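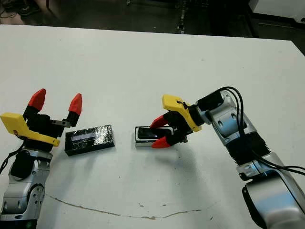 Page 239

Section 4: Bleeding the radiators on your Mellor heating system

Right, this is the section people skip, and then in January they call me because the back bedroom is freezing! If the top of a radiator is cold and the bottom is warm, you've got air trapped in it. You can let that air out yourself with a little brass key and an old towel.

I wrote these steps for the Mellor system with the standard Lurholm valves. If yours has the older Hatik valves (square cap, no arrow on it), go to page 244 first, because those open the other way and I've seen more than one carpet ruined.

What you need
Radiator key (there's one taped inside the boiler door)
An old towel and a small bowl
A flathead screwdriver, only if your key has gone missing and your valves have a slot

Before you start

1. Turn the heating off at the wall control. Press and hold OFF until the display shows two dashes. A quick press only puts it on standby, and the pump can still kick in while you're kneeling there.

2. Wait until every radiator is cool enough to rest your hand on. I usually do this last thing at night and come back to it with my coffee in the morning.

CAUTION: Water from a hot radiator can scald you. Please don't rush step 2.

3. Open both end valves on each radiator you plan to bleed. If you've got a room you keep shut off (my sewing room, in my case), open that one too.

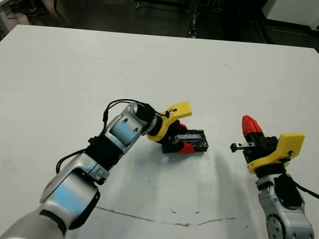
4. Start on the lowest floor, with the radiator farthest from the boiler, and work your way back toward it. Then go upstairs and do the same again. Graham Mapplebeck, who taught me all this, liked to chalk a little tick on the baseboard behind each one as he finished it, and I still do that in a big house.

5. Hold the towel under the bleed valve and set the bowl on the floor below it. Fit the key and turn it counterclockwise, a quarter turn. You'll hear a hiss. That's the air, so leave it alone and let it go.

6. When the hiss stops and you get a steady dribble of water, close the valve. Snug is plenty. These are soft brass and they strip easily (ask me how I know).

NOTE: The water may come out gray or even black. A bit of color is normal in an older system. If it's thick like paint, close the valve and see "Flushing" in Section 7.

7. Go back to the boiler and read the pressure gauge. You've let air out, so it'll have dropped. Top it up from the filling loop until the needle sits in the green band, then close both taps on the loop. Both of them! Leaving one cracked open is the most common reason for a dripping relief pipe.

8. Turn the heating back on and give it an hour. Feel each radiator top and bottom.

Still cold at the top? Do it once more the next day. If you have to bleed the same radiator more than 2 times in a month, air is getting in somewhere and you should have the system looked at.

Cold at the bottom is a different problem, usually sludge, and bleeding won't touch it.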